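Subsidy Promises Tracker – README

What this is

A table of public promises about subsidies, cash handouts and price caps, with a column for what happened afterward. It has 2098 rows. Each row is one promise made by a head of government, a finance or planning minister, or a state news agency quoting one of them. The folder is named kullard for reasons that go back to an old server, and renaming it would break too many scripts.

I started it because I was tired of reading that a new benefit scheme would wipe out poverty by the end of somebody's term. The claim gets a headline. The deadline passes and gets nothing. I wanted a place where the deadline was written down.

What it is good for

Looking up a claim and its due date. Comparing how vague the wording gets as an election comes closer. Finding the original language before the English version cleaned it up.

What it is not good for

Ranking governments by honesty. Please don't. A government that promises little will look saintly in this table, and one with a chatty press office will look terrible. I have seen two blog posts make league tables out of the "outcome" column and both were junk.

It also can't tell you whether a policy worked. If a minister said bread prices would fall and they fell, the row says "met." It could have been the harvest.

Files

promises.csv – the main table
sources.csv – one line per source document, joined on source_id
wording.txt – notes on translation choices, not tidy
ríos_old.csv – the Ríos list, which I took in whole and have only partly checked

Columns in promises.csv

There are 19. Most explain themselves. These don't:

deadline_type – "fixed", "relative" ("within three years") or "none." A promise with no deadline can't be broken, so treat "none" as a finding and not as a gap.

measure – the number the speaker said would change. Often blank. "Justice will be established" is not a measure, and I've stopped trying to turn it into one.

outcome – met, missed, dropped, reworded, unknown. "Reworded" means the same office repeated the promise later with an easier target. I think it's the most useful value in the file and the one people argue with most.

confidence – mine, from 1 to 3. It's a gut rating. I tested it against a second reading of 16 rows and disagreed with myself more than I'd like.

Coverage

20 countries, picked because I could read the sources or get them read. That is a terrible sampling method. Oil exporters are overrepresented, partly since their subsidy fights make better copy. Anything from before online archives is thin.

Official inflation figures are recorded as published. That doesn't mean I believe them. Where a government changed its basket of goods during the promise period, there's a flag in the notes column – if I caught it.
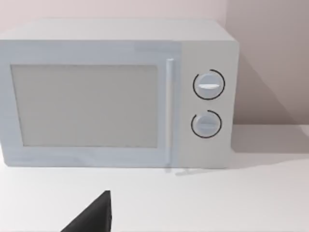
Known problems

Duplicates. The same speech gets reported by three agencies with three different numbers. I keep the earliest report and put the others in notes, but some pairs have slipped through.

The Givetti import. Dates in that batch came in with day and month swapped. I fixed the ones that were impossible and can't vouch for the rest.

"Unknown" is too common. Some of these could be settled by anyone with library access and a free Wednesday.

Corrections

Send the row ID and a source. A link to Wovlow is not a source, it's a copy of this table with the notes column removed. Telling me that the president in question was misquoted is fine too, but I'll want the transcript.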